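Betik: a word list of kitchen and household talk

README, last touched December 3, 2022
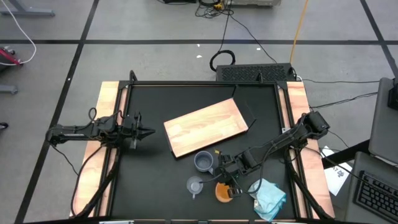 Betik is a list of words and phrases that people use at home and mostly never write down. What you call the end slice of a loaf. What you call the cupboard under the stairs, the bit of fluff on a jumper, the drawer with the batteries and the string in it. I started it as a text file on my own laptop, it got out of hand, and now it has a README, so I suppose it's a dataset.

I'm not a linguist! I did one year of it at college and then went off to do something else. Guoqing Tang, who is a proper one, has read the whole thing twice and talked me out of several bad ideas, and Deividas Hunt wrote the scripts that check the files. The mistakes left over are mine.

What's in it

The main file is entries.csv. It has 4,000 rows, one row per word as one person used it. So if two people both told me they say "nobby" for the end of the bread, that's two rows, and they may well have spelt it differently, and I've kept both spellings.

There are 47 topics, from bread and tea through to illness, weather seen from the window, and things you say to a cat. Some are fat and some are very thin. Bread is enormous. Ironing has hardly anything in it, and I did ask.

The other files:

topics.csv gives the short code for each topic and the question I asked to get people going.

places.csv gives the areas people said they grew up in. These are big areas on purpose (see the bit on privacy).

spellings.csv ties together spellings I think are the same word. This one is opinion. If you disagree with me, ignore it and make your own, and please send it over because I'd love to see it.

notes.txt is a long ramble. It has the stories people told me that wouldn't fit in a column.

The columns in entries.csv

id: a number. There are gaps where people asked me to take things out. Please don't renumber.

topic: the short code.

word: what they said or typed, in lower case unless it's a name.

meaning: in my words, or theirs if theirs was better, which it usually was.

said_by: who in the family used it. Could be "me", "gran", "everyone", "dad when cross".

place: code from places.csv. Blank if they moved a lot and didn't want to pick.

still_used: yes, no, or sometimes. "Sometimes" covers an awful lot, including people who only say it when they go home for a visit.

how: "spoken" if I wrote it down from a chat, "form" if they filled it in themselves, "letter" for the ones that came by post.

family_only: yes if the person believed nobody outside their house ever said it. I've left this as they told me, even where I know for certain that they're wrong. One person was very proud of "tea towel holder" and I didn't have the heart.

Where it came from

Most of the spoken rows are from Darudwood, where I live, and the villages near it. I sat in the library with a flask and a notebook and people came over. After that I put up a form, and it got passed along through a knitting group and then a cycling group, so if you notice a lot of words for wool and a lot of words for being rained on, you know why.

The letters were a surprise. A small local paper printed a few lines about the list in May and left my address in, and for weeks I had post. Real post, in handwriting I sometimes couldn't read. Where I've guessed at a word there's a question mark in square brackets after it. Guoqing wanted those in a file of their own and he's probably right, but I haven't done it yet.

I asked everybody the same opening question for each topic and then let them wander. That means the rows aren't evenly spread, and a talkative person has far more of them than a shy one. The most from any one person is 26, and that was where I stopped writing, so read it as a ceiling I made up and nothing deeper.

What I've used it for

Mainly settling arguments. Also a little printed booklet for the library, and a quiz night that went on much too long. Deividas made a map from it, and it's lovely to look at, but please read the next part before you make one too.

What it's no good for

Saying how common a word is. I can't stress this enough. If a word has lots of rows it may only mean that one family filled in the form together round a table (this happened, with the word "scrattle").

Drawing a line on a map and saying people on this side say one thing and people on that side say another. The places are too big and Darudwood is far too heavy in it.

Saying a word is dying out. People told me their own gran's words with great fondness and marked them "no" under still_used, and then said them out loud to me ten minutes later. I left the "no" in, as that was their answer, but I wouldn't hang anything on it.

Checking sounds. There's no audio at all and my way of writing down vowels is dreadful. If you see "oo" it could be any of several things.

Children's words are mostly the ones grown-ups remember, too, and I think they get tidied up in the remembering. I only talked to adults.

Rude words

They're in there. People are rude at home! I haven't starred anything out, but there's a plain list of the row ids at the bottom of notes.txt so you can drop them if you're using this with a class. I left out anything that was nasty about a real neighbour, and I left out words that were just insults for a group of people. Those got mentioned less than I feared.

Privacy

There are no names in the files. I had names in my notebook so I could go back and check spellings, and those pages are at home in a drawer (the one with the batteries). Family nicknames are swapped for "a nickname" unless the person told me to keep theirs. If you think you can spot your own family in here and you'd like a row gone, write to me and it goes, no need to say why. I do a fresh copy of the file each time and the old one comes down.

Known problems

The topic codes "swe" and "swt" are sweeping and sweets. I mix them up. I've fixed every one I found.

Some meanings have commas in them and the older rows weren't quoted properly, so a spreadsheet may push things a column to the right. Deividas's checker catches it now, but if you've got a copy from before the checker, get a new one.

"Shen" turns up under both cleaning and illness. It's one word from one family and means, as far as I can tell, having a general go at something without finishing. I asked them twice and got two different answers.

"Stotano" is marked as a pudding in one row and as the dish the pudding is made in, in another. Both people were very firm.

The place code for "abroad" is one code for the whole world, and that's plain laziness on my part. There weren't many rows for it to begin with and then there were.

A few letters came with drawings where the writer didn't know what the thing was properly called. I've described the drawings in the meaning column as best I can. One is either a potato masher or a plunger.

Adding your own

Yes please. Fill in the form or just write to me in whatever way suits you. I'd rather have a word with a bit of story than a long list with none. What helps most is who said it, what they were doing when they said it, and whether you'd say it in front of a visitor. That last one isn't a column yet but it ought to be, and I've been jotting down the answers in notes.txt in the meantime.

If you're sending a lot at once, please use the same columns as the main file and leave the id blank. Run the checker first if you can. If you can't, send it anyway and I'll run it here.

I'd especially like more for ironing, for post and parcels, and for what you call the remote control. I know everybody has a word for the remote control. Mine was "the doofer" and I was grown up before I heard the other ones.

Using it

Do what you like with it, for free, including printing it. Say where you got it, and if you change the spellings then say that you did. If you write something up I'd be chuffed to have a copy, however short.

Changes

Version 4 adds the letters, the family_only column and the list of rude rows. It also takes out a batch I'd put in twice by mistake.

Version 3 was mostly spelling.

Version 2 had the first rows from the form, and a topic for garden sheds that I later folded into "outside".

Version 1 was the text file. It had no columns, and half of it was a shopping list.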